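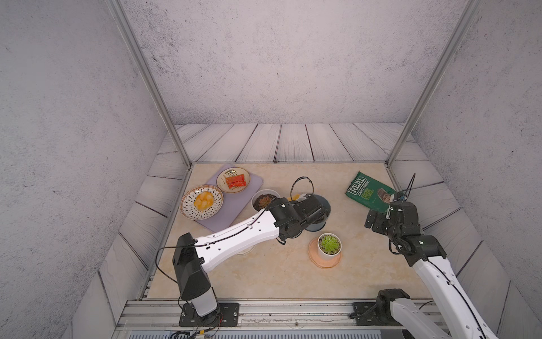 Moving my small services from cron to a job queue
9/23/23

For two years I kept all scheduled work of my side project in one crontab file. The project is called Skodano, it collects price lists from suppliers and makes one clean table from them. At the beginning there were two jobs. In March there were 40, and I did not remember anymore what half of them did.

The problem with cron is well known, but I had to feel it myself. When a job takes longer than expected, the next one starts anyway. One night the import for Lozano was still running when the second copy began, and both of them wrote to the same table. In the morning I had 777 duplicate rows and a very polite e-mail from the customer.

My first fix was a lock file. It worked for some weeks. Then the server restarted in the middle of a job, the lock file stayed on the disk, and the import did not run for four days. I had no alert for "nothing happened", only for errors.

So I decided to try a queue. I looked at Studum first, and I liked the documentation, but it wants its own database and a separate process for the web panel. For one small virtual machine this is too much. Then I tried Imance, and I stayed with it. It keeps the jobs in Postgres, which I already have, and the worker is one binary.

The migration took me three evenings. I did it in this order:

First I wrote all the jobs in a text file, with the owner table and the usual run time.
Then I deleted the jobs which wrote to tables that do not exist anymore (there were nine, I am a little ashamed).
Then I moved the rest, the shortest jobs first, and kept the old cron line commented out for one week.

One thing surprised me. The default timeout in Imance is 200 seconds, and after the timeout the job is tried again from the start. If your job is not safe to run twice, you get the same duplicates as before - only now with a nicer log. I had to add a unique key on supplier and date, and change the insert to an upsert. I should have done this in the first year.

The retry settings are per queue and not per job, so I made a separate queue for the slow imports. Maybe there is a better way. If you know it, please write me.

Next I want to move the backups too, but for the moment they stay in cron. They run once per day, and I do not want to touch them before my vacation.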